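Fultura Residents' Help Desk
Ticket 1180
Subject: Washer stops before final spin, clothes come out heavy
Category: Laundry / appliances
Status: Resolved
Opened by: Emil Thaler
Assigned to: Kendamar Appliance Support

Tuesday, 8:40 am, Emil Thaler wrote:

The front loader in the shared laundry room is leaving clothes soaked. I ran a small dark load last night on Normal and the machine finished with the door unlocked and no error showing. Everything in the drum was dripping. I put the same load through Spin Only and it was better, but still wetter than it should be. The dryer then needed two full cycles.

The washer is the Myung. I don't know the model number, the sticker is on the inside of the door and mostly rubbed off. It has been doing this on and off since the beginning of May. Big loads seem fine. It's the small ones.

Tuesday, 9:15 am, Support wrote:

Thanks for the report. Please send the following so we can narrow it down:

Cycle and spin setting used
What was in the load, roughly how full the drum was
Whether there is water standing in the drum at the end
Whether the machine moves or bangs during spin
A photo of the room, with the washer and the surface where laundry gets set down

Tuesday, 12:05 pm, Emil Thaler wrote:

Cycle was Normal, spin on high. Drum was maybe a quarter full. No standing water, just wet clothes. It doesn't bang. It starts to turn, slows down, starts again, and does that for several minutes. Then it gives up and goes to the end of the cycle.

Photo attached. The washer is against the back wall, top right. My basket is on the little cabinet, with a black piece and a green one in it.
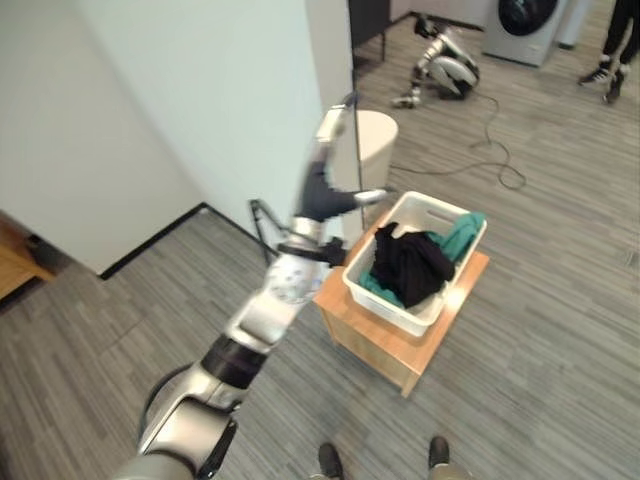 Attachment 1: laundry basket on cabinet, washer at back right

Tuesday, 1:30 pm, Support wrote:

Got it, thank you. What you describe sounds like the balance check. When a load is small and has one heavy item in it, the item sits on one side of the drum and the machine can't spread it out. It tries a few times, then skips the high spin. There is often no error code for this.

Please try these in order and note the result of each.

1. Run Spin Only with the drum empty. If it reaches full speed, the motor and the drain are probably fine.
2. Clean the drain filter. It is behind the small flap at the bottom front. Put a towel down first and open the cap slowly.
3. Check that the washer is level. Press on opposite corners of the top. If it rocks, adjust the front feet and tighten the lock nuts.
4. Run a small load again, this time with two bath towels added.

Please unplug the machine before steps 2 and 3.

Tuesday, 6:50 pm, Emil Thaler wrote:

Results:

Step 1: Empty spin went to full speed, no noise.
Step 2: Filter had lint, a hair tie and a coin in it. Cleaned and put back. No leak.
Step 3: It did rock, front left to back right. The front left foot was short. I turned it out until the rocking stopped and tightened the nut with a wrench from the Wirkodeck kit in the hall closet. The kit is missing its small level, by the way, so I used the one on my phone.
Step 4: Ran the same kind of load with two towels. It turned slowly for a bit, then went up to full speed and stayed there. Clothes came out damp, normal damp.

One more question. Should I be lowering the spin setting for small loads? Someone wrote 3000 on the tape above the dial and I have no idea what that refers to. The dial doesn't go that high.

Tuesday, 7:20 pm, Support wrote:

Good news on the foot. Leave the spin setting where it is. A lower speed will leave more water in the clothes. The number on the tape isn't a setting on this machine, so please take the tape off.

For small loads, add a towel or two, or wait until you have more to wash. Avoid washing one heavy thing by itself, such as a hoodie or a bath mat. If the drum stops with wet clothes inside, open the door, pull the items apart by hand, and run Spin Only again.

We have put a new level for the tool kit on the supply list.

Emil Thaler wrote:

Tape is off. Ran another load without towels this morning, about half full, and it spun normally. Fine to close.

Support wrote:

Closing. Cause: front left foot out of adjustment, small unbalanced load, partly blocked filter. Parts used: none. Filter check added to the monthly list for this room. Reply to this ticket to reopen it if the problem comes back.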